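Gadosness Regional Museum
Collections Access Project: progress report to the Akyol Fund
Reporting period ending April
Prepared by Nesrin Kaplan, Collections Manager

1. Status

The project is on schedule for two of its three work areas. Cataloguing of the ancient and Byzantine ceramics is ahead of plan. Rehousing is on plan. The new display in the east gallery is behind by one month, owing to a delay in the delivery of the climate-controlled cases.

2. Cataloguing

The grant application listed 1060 objects in the ceramics store, a figure taken from the old card index. Of these, 200 had no record beyond an accession number when we began. All 200 now have a full entry with measurements, condition, known provenance and at least one reference photograph.

Most of this group came to the museum in a single bequest and had been stored by size, so sherds from one vessel were often in different boxes. Hülya Baysal has rejoined the paperwork for the bequest with the objects and has matched fragments from a red-figure mixing bowl that were entered under three separate numbers. The join is recorded in the catalogue. No physical repair has been made, and none is proposed under this grant.

The dating of the oil lamps is still provisional. We have used broad date ranges in the public record and will narrow them once the outside specialist has returned comments on the maker's marks.

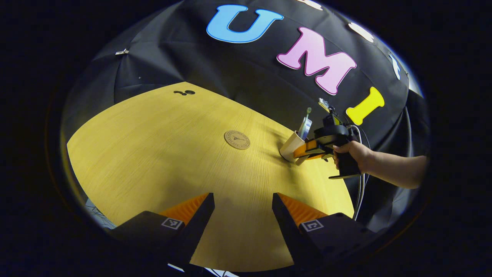 Rehousing of the small finds began in February and covers the lamps, loom weights and terracotta figurines. Each object is being moved from cardboard to an inert tray with a cut foam bed. The foam is grey and low, and the labels face the front of the drawer. We have asked for a round display table in the study room with the same pale wooden top and fine straight grain, so that visitors using the handling collection have a plain, light surface that shows up a dark glaze. Two drawers of loom weights are still to be done.

3. East gallery display

The display will trace household life through cooking, weaving and lighting. The object list is final at 90 pieces, all from our own holdings. Text panels have been drafted and are with the editor. We cut the average panel by a third after a trial with visitors, who told us they were skipping the longer ones.

Trokero, the case supplier, has confirmed a new delivery date and will carry the cost of the extra storage. We don't expect the change to affect the opening, but it does shorten the time for installing mounts. If the cases slip again we will open with the weaving section only and add the remainder later.

4. Public program

Three talks were held in the period, all fully booked. The school handling session was revised after teachers asked for more time with the objects and less introduction. A loan request from Gusance for two of the figurines is under consideration, and we will let the Fund know the outcome.

5. Budget

Spending is in line with the approved budget. There is a small underspend on packing materials, and we ask permission to move it to mount-making. No other changes are sought.

6. Next period

Finish the loom weights. Publish the ceramics records online. Receive and test the cases, with the climate readings logged before any object goes in. Complete the condition checks for the display objects. Send the Fund a draft of the opening program and the wording of its acknowledgement for approval.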